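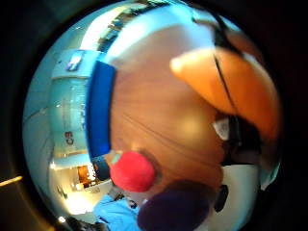 Mas afinal quanto tempo é que se perde com isto todas as manhãs, perguntou-me uma pessoa quando anunciámos o novo guia de manutenção do posto Ivow. Oito minutos, respondi eu, e já estou a contar com o tempo de ir buscar o pano! Sou eu que escrevo as notícias da Flulla e também sou eu que abro o posto de manhã, por isso desta vez o comunicado sai um bocadinho mais prático do que é costume.

A novidade é esta: a partir de novembro, o guia completo de montagem e cuidados do Ivow passa a ser gratuito para todos os clientes, com a ficha 3508 incluída (a dos cabos, a mais pedida de todas). O posto é simples – uma mesa, uma caixa com os objetos, o kit de sensores que se veste na mão e o programa Thân a gravar tudo no computador. Dá é muito mau resultado quando se monta à pressa, e eu falo por experiência própria, que já repeti uma tarde inteira de gravações por causa de uma correia mal apertada.

Começa-se sempre pelo pulso. A correia aperta-se com a mão aberta, depois fecha-se o punho e vê-se se o kit rodou. Se rodou, tira-se e volta-se ao princípio. Só depois vem o cubo branco com os padrões pretos, que fica por cima das costas da mão e não pode abanar nada, nadinha. 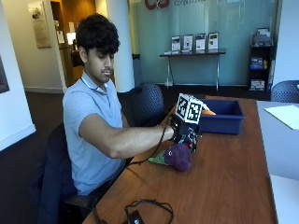

Página alterada pela última vez em novembro, às 16h.

O cubo limpa-se com um pano seco. Nada de álcool, por favor, que os padrões vão perdendo contraste e o Thân começa a falhar a posição da mão. Uma face riscada troca-se logo, e no guia vem uma folha com faces de substituição para imprimir em papel mate.

Quanto ao cabo, a regra cá da casa é deixar folga no pulso, numa curva larga, e nunca o prender debaixo do cotovelo. De três em três semanas desligo-o, passo os dedos por ele todo à procura de vincos e volto a ligá-lo com o programa fechado. Na ficha estão as quatro avarias mais frequentes e a ordem por que se devem despistar – começa pela ficha do pulso, que é quase sempre a culpada.

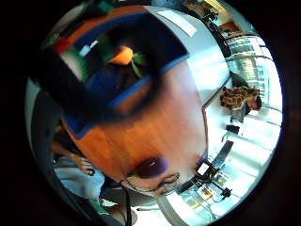
E os objetos, também precisam de manutenção? A dúvida chegou da Stendberg, que testou o guia antes de toda a gente, e ainda bem que chegou, porque me tinha esquecido completamente desse capítulo! Precisam, sim: lavam-se com água e sabão neutro, secam fora da caixa e só voltam à mesa no dia seguinte. A caixa leva o mesmo tratamento.

O guia pode ser pedido pelo formulário de apoio da Flulla, em português ou em inglês. Quem já tem a versão antiga recebe a nova por correio eletrónico, sem ter de pedir.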